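How a Rod Turns: Rollers, Bearings and Table Games

Many machines and games have a part that goes around while the parts next to it stay still. A wheel on a chair does this. So does the handle of a foosball table. The part that turns is often a rod or a roller, and the part that stays still holds it in place.

This page is from the Jarkdale Workshop Pages for Young Readers. It explains three words: bracket, bearing and friction.

1. The bracket

A bracket is a part that holds another part. It is usually fixed with screws, so it has screw holes. If a bracket holds something that turns, it also needs a space for that thing to sit in. This space is called a recess. The recess must be a little wider than the roller. If it is too tight, the roller cannot move. If it is too wide, the roller will rattle.

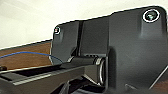
A dark gray bracket with two screw holes. The rod-shaped part in the recess has a silver-rimmed ring at its right end.

2. The bearing

Wherever two surfaces slide against each other, there is friction. Friction is the force that slows sliding down. Rub your palms together quickly and you will feel what friction does: it turns movement into heat.

A bearing is a part that lowers friction at the place where something turns. The simplest kind is a smooth ring, called a bushing. The rod goes through the ring. Other bearings have small steel balls inside -- these roll instead of sliding, and rolling takes less force.

3. Rods that slide and turn

The rods of a foosball table have to do two jobs. They turn, which makes the players kick. They also slide in and out, which moves the players from side to side. A bushing in the wall of the table can allow both movements at once.

Each figure is fixed tightly to its rod. If it were loose, you could turn the handle and the figure would stay where it was. The figures come in two colors so that each team can tell its rows apart. On the table below, the teams are yellow and white, and the handles stick out past the long side of the cabinet.

The legs matter too. A table that leans makes the ball roll to the low end.

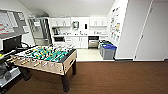

4. Games with no rods

In table tennis there is no rod. Your wrist and elbow do the turning. The paddle is a flat blade with a handle, and the ball leaves it in a direction set by the angle of the blade. Tilt the top of the blade forward and the ball goes lower. Tilt it back and the ball goes higher.

Friction is useful in this game. The rubber on a paddle grips the ball, and brushing the ball makes it spin. Less grip gives less spin.
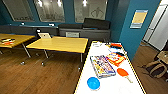

An orange table tennis paddle, a blue bowl and a flat box on a long white table. The chair legs farther back end in casters.

5. Casters

A caster is a small wheel that can point in any direction. It turns in two ways. The wheel rolls on an axle, and the part that holds the wheel swivels on an upright pin.

Try it

You need a pencil, a drinking straw that is wider than the pencil, and tape.
Tape the straw to the edge of a table.
Push the pencil through the straw.
Turn the pencil, then slide it in and out.
Wrap one layer of tape around the middle of the pencil and try again.

The straw is the bushing and the pencil is the rod. With tape on it the pencil may be harder to turn, or it may not fit at all.

Words to know

Axle: a rod that a wheel turns on.
Bushing: a smooth ring or tube that a rod turns or slides in.
Recess: a space set back into a surface.
Swivel: to turn around an upright pin.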